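SPEAKER NOTES
Automating the kitting bench: what changed for the people who staff it
Wulton site meeting, 21st June. Slot is 25 minutes plus questions. Slide cues in brackets.

[Slide 1, title]
Introduce the site. Wulton packs mixed small-item kits for schools and clinics. The kitting bench is the last fully manual station in the building. Say that the talk covers labour and shift design. Anyone wanting controller details can read the Skisis integration notes.

[Slide 2, before February]
Six people per shift at the bench. Work was paced by the order screen. Each kit was picked, checked and closed by one person, who signed for it. Rotation every two hours, agreed locally and never written down. That last point matters on slide 5.

[Slide 3, scope of the change]
Two-armed cell, Olleck line, supplied with its planning software. The cell picks and places loose items. People still load the bins, clear faults, inspect and close the kit. The simulated room was set up first and is still used for every new item. Item list now stands at 3,449 lines, of which 72 are marked manual only. Do not read out the manual list. Mention thin items and soft bags as the typical cases.

[Slide 4, jobs]
Staffing is now 4 per shift. Two positions moved to goods-in; no one was let go. State this plainly, it will be asked.
New tasks: fault clearing, simulation review, bin presentation.
Tasks removed: long-reach picking, most of the counting.
Wrist and shoulder reports are down, but the period is too short to claim a trend. Neck complaints from screen work are new and have been logged. Monitor arms are on order.

[Slide 5, what went wrong]
Rotation stopped. The two people who learned fault clearing first were kept on it, and the others ended up loading bins for whole shifts. The old rotation was never in writing, so there was nothing to point to when it lapsed. It is now in the shift plan: two hours at each position, fault clearing included. Training for all staff took 6 weeks.
Second item: sign-off. Staff objected to signing for kits they had not picked. The form now separates machine pick from human inspection. Show old and new form side by side if time allows.

[Slide 6, simulation review]
Leave these up while talking. Viewpoints from the simulated room, grippers in view. 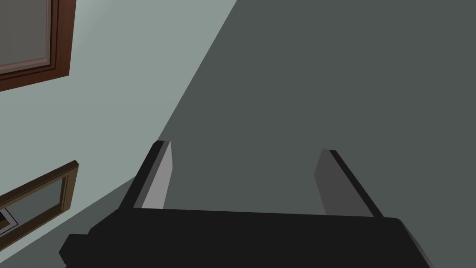
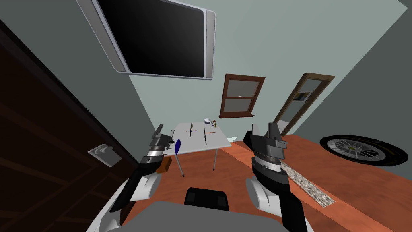
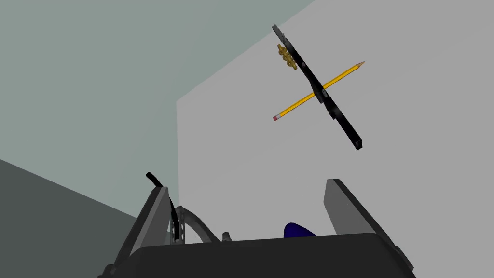 Review is done by bench staff, in pairs, at the start of the shift. They mark a run as accept, repeat or refer. Engineering looks at referred runs the same day. Originally engineering did all of it, and bench staff saw a new item for the first time when it faulted in production. The change in order cost nothing and removed most of the complaints.
Review time counts as production time for the shift target. This took two meetings to settle.
Pay: reviewers are on the inspection grade while reviewing. Permanent regrading is under discussion, no outcome to report.

[Slide 7, next site]
Thái gets the same cell. Differences from Wulton:
- written rotation from the first day
- new sign-off form from the first day
- bench staff in simulation review before the hardware arrives
- stop button placement decided with the people who will stand there

[Slide 8, questions]
Likely ones: night shift coverage (unchanged, the cell does not run unattended); whether the manual list will shrink (reviewed each quarter, no target set); who owns the fault log (shift lead). If asked about cost, refer to the finance summary and move on. Leave the contact slide up.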